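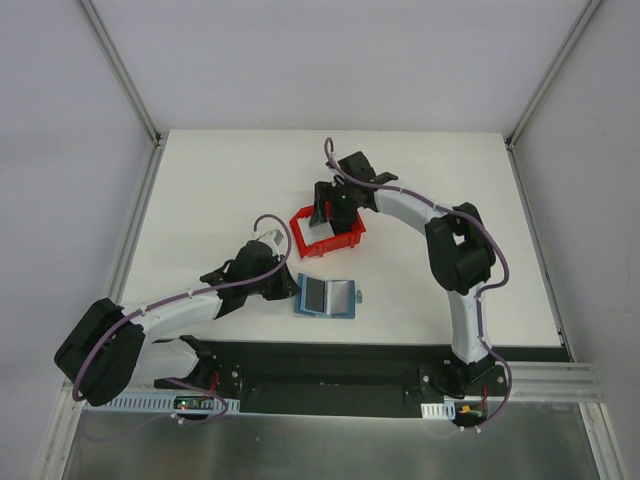 ## Ticket 709: "Table clear" rule, cell at Felthorpe

**Opened by:** Hatice Polat
**Assigned to:** Aileen Buenaventura
**Status:** open, waiting on Cledholm

**Problem as reported**

The new Cledholm checklist says an episode may only start with "all cables secured and outside the reach of the arms." Our two-arm cell fails that line every time an operator reads it literally. Purple cable loops stand up above both wrists and run back down past the elbows. Operators tick the box anyway. I'd like the rule fixed or the cell fixed, and I don't much care which.

**Aileen, 9:40**

Read the checklist twice. I doubt whoever wrote line 5 has stood next to a moving arm. A wrist cable has to travel with the wrist, so it can't be outside the reach of the arm. If we tie it down tight to satisfy the wording, we load the connector at full extension. I'm not doing that on the strength of a PDF.

What I would accept:

- loop must not hang below the fingertips in any pose the task uses
- loop must not catch the elbow when the forearm folds back
- cable fixed at the base, with slack measured at full reach

**Hatice, 10:15**

Fine, but "any pose the task uses" is what people argue about. The basket task and the blue case task put the arms in different places. Right arm goes down into the red basket, left arm works at the edge of the case. Who decides the list of poses?

**Aileen, 10:30**

We do, by jogging through them before the first episode. Slow speed, hand on the stop. If that's too much to ask then the checklist is decoration.

Also not convinced by the claim in the cover note that the checklist "prevents cable faults." I asked Cledholm what that was based on and got a link to the same checklist.

**Hatice, 11:05**

Went through our own log. 61 stops in the last 1,000 episodes. The cause field says "cable" on a lot of them, but that's also the first choice in the dropdown, so I wouldn't build a policy on it. I've asked for the default to be blank.

Second issue while I'm here. There's a loose run of cable below the left arm, by the board. The checklist doesn't mention anything under the beam at all. The arms may never go near it, but a sleeve or a screwdriver will.

**Aileen, 13:20**

Agree on the loose run. It should be clipped. Power off first, and please don't lean on the board to reach it. I'd write that one up as housekeeping and keep it away from the arm clearance rule, or we end up with one box that covers two different things again.

**Proposed wording for line 5** (sent to Cledholm)

> Moving cables: jog each arm through the task poses at slow speed. No contact with the fingers, elbow, other arm or task objects. Fixed cables: clipped along their run, including below the table.

**To do**

- [ ] Hatice: clip lower cable, left side
- [ ] Aileen: pose list for basket and case tasks
- [ ] Hatice: cause field default set to blank
- [ ] Cledholm: reply on line 5

**Hatice, 15:50**

Cledholm replied that the wording will be "considered in the August revision." Until then I've told operators to leave line 5 unticked and write the ticket number next to it. Leaving this open.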